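How to Write and Submit a Death Notice

A death notice tells people that someone has died and when the funeral will be. An obituary says more about the life. Most local papers and funeral homes accept either, and many families write one text that does both jobs.

Before you start

Collect the facts first. You will need the full name (with any maiden name or nickname), age, date and place of death, date and place of birth, parents' names, marriages, jobs, and memberships. Check dates against a certificate or a family Bible. Memory is often a year or two out, and relatives do notice.

Ask one person to be the contact for the funeral home and the paper. If two people send in changes, you may end up with both versions.

Write the opening line

Give the name, age, home town and date of death. For example:

Rania Mansour, 85, of Gedano, died at home on Sunday, March 6, 2022.

"Died" and "passed away" are both fine. Leave out the cause of death unless the family wants it in.

Add the life

Go in order: birth, parents, schooling, marriage, work. One or two sentences on each is plenty. For a working life, name the employer and the trade, and how long they stayed — "He was a fitter at Plisteson for 12 years" reads better than a list of job titles. Then put in something people will know them by, such as the allotment, the choir or the workshop in the garage.
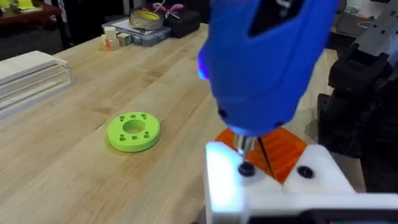

A power screwdriver at the workbench. Trades and hobbies both belong in the notice.

List the family

Start with the husband, wife or partner, then children, grandchildren, and brothers and sisters. Put a partner's name in brackets after the relative's name. Those who died earlier go in a separate sentence beginning "He was preceded in death by". Read this part aloud to another relative before it goes off, as a missed grandchild is the most common complaint.

Give the service details

State the day, time, full address and whether it is open to all. Say where donations should go if you don't want flowers. If there is no service yet, write "Arrangements will be announced later" and send a second notice.

Send it in

Papers usually charge by the line or by the word, with a photograph extra. Ask for the price and the deadline before you finish the text. A plain notice of 185 words covers most of what is set out here. Ask for a proof, check every name and phone number on it, and reply in writing — keep a copy of what you approved.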